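Play Food, Small Pans and Other Promises
Gallery, posted 1 January 2019

I keep being told that pretend vegetables teach children to eat the real kind. The catalog from Hornance says so, the card in the Kravchuk box says so, and a leaflet I picked up at the Hudham toy fair in May said so twice on one side. I have my doubts. I've lived with play food for long enough to have opinions about it, though, and most of them concern size, color and whether a thing fits in a pan.

So this page is about the stuff itself. One picture, and my notes on what I'd buy again and what I wouldn't.

Carrot. The one vegetable every set gets right, or nearly. Orange, pointed, green at the wide end, done. I have yet to meet a child who mistook it for anything else. Hornance calls theirs "true to nature," a large claim for a toy.

Corn. Sold on its own at Duludton for less than the carrot, and I can't work out why. Yellow and green together make it easy to spot under a couch.

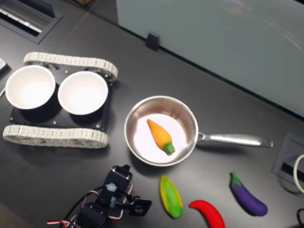
Pans are where the sets let you down. The ones packed with the food are often so small that a carrot has to stand on end, and the handles on the Kravchuk pans come loose if you look at them. I'd skip the toy pan altogether and use a metal saucepan from the kitchen. It makes more noise, I admit. It also survives being dropped, and you can put it back on the stove shelf when the game is over.

Chili pepper. I'm not convinced anyone under six asked for one. It's a nice bright red and it has a good curve to it, but in our house it has been a phone, a mustache and a boat, and never once an ingredient.

Eggplant. Purple with a green cap. The same leaflet said it "introduces unfamiliar foods." Ours introduced an argument over what it was called, and the real one still gets pushed to the side of the plate.

Bowls. Plain white ones, if you can get them. The printed kind fade, whatever the label says about dishwashers. Two is enough – more than that and they end up holding crayons.

On price: the big Hornance set has 46 pieces and the small one has 18. The big one looks like the better deal until you see how many of the pieces are tiny paper labels and cardboard price tags. I'd take the small one and spend the difference on real carrots, which have the advantage that somebody might eat them.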